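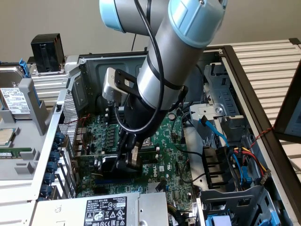 4.2 The Preko service kit on desktop disassembly

Figure 3. The arm with the wrist camera and gripper fitted, working inside an open Dell desktop tower. The gripper is held just above an expansion slot on the motherboard.

The second part of the review concerns the Preko service kit, which Nollow sells as an add-on for small robotic arms. The kit provides a wrist camera mount, a set of gripper fingers, and a software package for planning and logging short removal tasks. Nollow recommends it for repair shops and for recycling lines that handle mixed office equipment. We tested it on used desktop computers supplied by the Skondenholm recovery center, with the side panel of each machine taken off by hand before the trial.

Desktop cases are a hard test for a kit of this type. As Figure 3 shows, the space above the motherboard is shared with power wires, a data cable, a fan shroud, and a metal drive cage, and the gripper must come down between them without catching. The supplier's planning tool treats rigid parts as fixed obstacles but has no model for loose wires. In our trials the operator marked wire bundles by hand on the camera view, and the planner then kept clear of the marked area. This step is described only briefly in the manual — new users are likely to miss it.

The trial set covered 203 machines and 1,181 separate removal attempts. An attempt was counted as complete when the part had been lifted out and set down on the parts tray with no visible damage to the board. Attempts stopped by the operator were recorded as failures, whatever the cause. The log files were checked by Cormac Lynch, who took no part in running the arm.

Two findings bear on the purchase decision. First, the mount held its calibration well. It was reset 11 times over the full trial, in most cases after a change of gripper fingers. Second, retention clips remain a weak point. The fingers can close on a card or module with enough force to lift it, but the kit offers no second tool to hold a clip open at the same time. The competing McGrath kit includes a fixed pin for this purpose, and we return to the comparison in Section 5.

Software updates issued after June 11, 2020 were not installed and are outside the scope of this review.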